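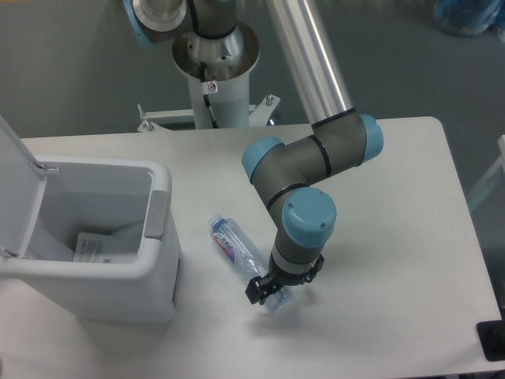 A reader wrote in after my February post to say she'd given up on invoicing software altogether, gone back to a spreadsheet, and could I please review something that a business of one might stick with for longer than a fortnight. Fair enough! So I've spent the months since then running my little print shop's books through Vokulano, and I have opinions.

2023-07-04

First, the good stuff. Setting up took me one pot of tea. I imported 300 customers from my old system and it only muddled the ones with accents in their names (sorry, Takács, you were down as "Tak?cs" on two invoices before I spotted it). The invoices themselves look lovely, and you can change the wording on the reminder emails, so they needn't sound like a bailiff. I chased an overdue 3781 pounds from Skonholm with the second-politest template and had the money inside 6 days. I'd been dreading ringing them up for weeks.

The cash flow page is what I open most. It's a plain line going up or down, with the tax you owe taken off already, and I wish I'd had it when I was starting out and thought everything in the account was mine to spend.

Now the grumbles. The free plan stops at 500 transactions a year, which sounds loads until you sell greetings cards online at a few quid each. I hit the limit before Easter. The phone app is slow with receipts and keeps filing my train tickets under "vehicle repairs" – I've corrected it every single time and it hasn't learned a thing. And there's no phone support unless you pay for the top tier, so you type into a little box and wait until the next morning.

I did try Truvadent as well, for comparison. It's better at payroll, much better, but I don't have any staff and I found the menus a maze.

Would I pay for Vokulano? I already am, on the middle plan, monthly, and I'll look at it again when the renewal offer for the yearly one turns up. If you've only got a handful of clients, stay on the free one and do your receipts on a laptop.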